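Kuzmenko Link Reports: review after six months

Posted 3 August 2019 by Rehema Sang
Filed under: Analytics, Tools

Kuzmenko is a link tracking and referral reporting service for small publishers. It shortens links, tags them, counts the clicks and groups the visits by where they came from. I have run it since February on a health and home first aid site with a modest newsletter, and I paid for the plan myself. The version reviewed is the hosted one. There is a self-hosted build, which I have not tested.

Setup

Installation is one script tag in the page header and one DNS record if you want short links on your own domain. The script loads after the page content and did not change my load times by any amount I could measure. The DNS record took most of an afternoon to be recognized. The dashboard showed "pending" the whole time and gave no way to force a new check. Support told me the check runs on a schedule and left it at that.

Existing tagged links are imported from a CSV file. The column order matters and the documentation has it wrong: it puts "medium" before "source", and the importer expects the reverse. If your first import shows every visit as coming from a site called "email", that is the cause. Delete the batch and swap the columns. Deleting a batch also deletes its click history, so do this before the links go out.

What it counts

The main report lists visits by source in four groups: search, social, mail and direct. Each group can be opened to show the individual referring hosts. Mobile app traffic is where most tools in this class fall down, as the big social apps open links in a built-in browser that often sends no referrer. Kuzmenko reads the user agent string as well and moves those visits from direct to social when it recognizes the app.

I checked this against my raw server logs for one week. The social total in Kuzmenko matched the logs within a few visits once I had applied the same user agent rules by hand. The older package I used before, Lomell, put nearly all of those visits under direct. Anyone moving from Lomell should expect social to jump and direct to fall in the first report. The audience has not changed, and the two sets of figures should not be drawn on the same chart.

Bot filtering is on by default. It removed the link preview fetchers that hit every URL when a post is shared, and it removed the mail security scanners that click every link in a newsletter before it is delivered. The second group matters more than I had assumed. With filtering off, one issue of the newsletter showed more clicks than opens. With it on, the ratio looked like that of any other issue.

Filtered visits are hidden and cannot be exported. I would like to see them. When a count drops from one day to the next, the first question is whether the readers left or the filter was updated, and the dashboard does not log filter updates.

Limits

The basic plan covers 3,000 tracked clicks a month and 40 active short links. A short link counts as active until it is archived, and an archived link still redirects but is no longer counted. The click limit is soft. Past it, redirects go on working and the reports stop until the first of the next month. No warning mail is sent. I found out by seeing a flat line on the 24th.

Data is kept for 6 months on the basic plan. This rules out any year over year comparison, and for a site with seasonal traffic that is a real loss. The CSV export is complete, so the workaround is to export monthly and keep the files. The export has to be started by hand on the basic plan.

Sharing reports

Reports can be shared by a read-only link. The link shows one property and one date range, and it can be set to expire. I used this with a sponsor who wanted click figures and had no need for an account, and it worked without trouble. The shared page prints badly: the legend lands on a second sheet with no chart.

Multiple users are supported, up to 3 on the basic plan. There are two roles, owner and viewer. A viewer cannot create links, so anyone who posts to social accounts needs to be an owner, with access to billing. That is a poor arrangement for a team of any size.

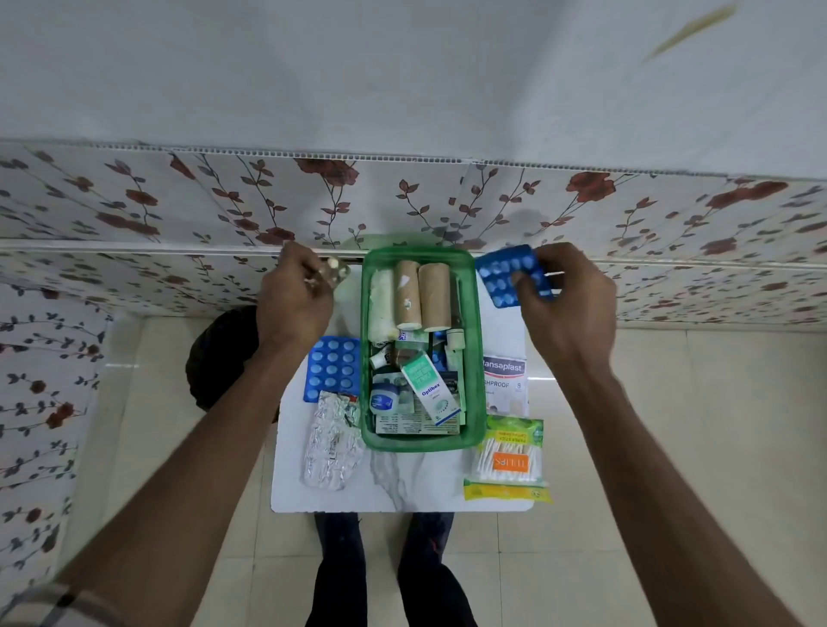 Campaign grouping is the feature I use most. Every link can carry one campaign label, and the label can be changed later without breaking the link or losing the count. In Lomell the label was part of the URL and was fixed once published. Being able to relabel saved me from two typing errors that would otherwise have split a campaign into separate rows.

Labels are case sensitive. "Spring" and "spring" are two campaigns. The label field offers no list of labels already in use, so keep your own.

Compared with Bruridlow

I ran Bruridlow on the same site for a month, side by side. Its charts are better and its mobile layout is usable, while Kuzmenko's tables run off the right side of a phone screen. Bruridlow does not sort out in-app browsers, and its bot filter caught the preview fetchers only. For a site that gets most of its visits from search, this would make little difference. For one that depends on social posts and a newsletter, it affects the two numbers most likely to be read.

Bruridlow also sets a cookie by default. Kuzmenko does not, and counts unique visitors from a daily hash. The result is that a reader who returns the next day is counted as new. Treat the weekly unique figure as a sum of daily ones.

Verdict

Good: app traffic sorted correctly, useful bot filter, labels that can be edited, full CSV export.
Bad: no warning at the click limit, short data retention, weak user roles, wrong import documentation.

I am keeping it on the basic plan and exporting by hand at the end of each month. Sites that need more than two kinds of user should wait for the roles to be reworked. The public roadmap lists that item as planned, with no date.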